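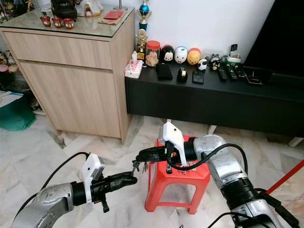 Page 4 of 41

Leltia Winter Festival - progress report to the Kwiatkowski Fund, period ending May

Prepared by Smaranda Cozma, programme office

1. Position at the end of the period

Site agreements for the next festival are in place for the riverside park and the lower car park. The agreement for the upper meadow is still with the landowner's solicitor. Two clauses remain open, one on reinstatement of the turf and one on vehicle access after dark. The snow sculpture area has been drawn on the assumption that the meadow will be available. If it is not, the sculptures move to the lower car park and the number of plots drops from 40 to a figure that has not yet been worked out.

2. Snow supply

The trial of stored snow began in March. A pile was formed on the north side of the meadow track and covered with wood chip under a woven sheet. Kalliopi Raptis measures the height of the pile at fixed stakes each Friday. Losses up to the end of April were within the range allowed for in the grant application. The first warm spell in May caused slumping on the south-west face, where the chip had slid and left the sheet in contact with the snow. The chip has been replaced to the original depth and a board edging fitted at the foot.

The tender for snow-making plant was issued to four suppliers. Drillska and Rarel returned prices. The Rarel price leaves out the water connection and cannot be compared with the other until that item is added. Jinfeng Duan has asked for a revised sheet.

3. Children's slides

The ice slides will be rebuilt to a lower gradient. Last season's run-out was too short in hard frost and straw bales had to be added on the second day. The new drawing lengthens the run-out and turns the foot of the slide away from the queue. Steps will be timber with rope handrails on both sides. The drawing is with the insurer for comment.

4. Sculptors

The call for entries opened in April. Polyxeni Dimitriou is handling travel and lodging. Block size has been reduced in height following comments from carvers, who spent most of their first day on scaffolding. Tools will again be supplied by the entrants, except for ladders and shovels.

5. Visitor access

The shuttle from the railway station will run to a fixed timetable instead of on demand. Signs will be in two languages. The surface of the path between the bus stop and the east gate remains a problem - it drains towards the gate and freezes there. A cross-drain has been priced but is not in the current budget.

6. Spending

Spending is under profile, mainly on plant hire and site fees, both of which fall in the next period. Zoi Karamanlidis has moved the printing line forward to meet an earlier deadline for the regional visitor guide. No change to the total is requested.

7. Next period

Close the meadow agreement. Award the snow-making contract. Issue plot numbers to sculptors. Report the final stake readings from the storage trial, with the weather record attached as Annex C.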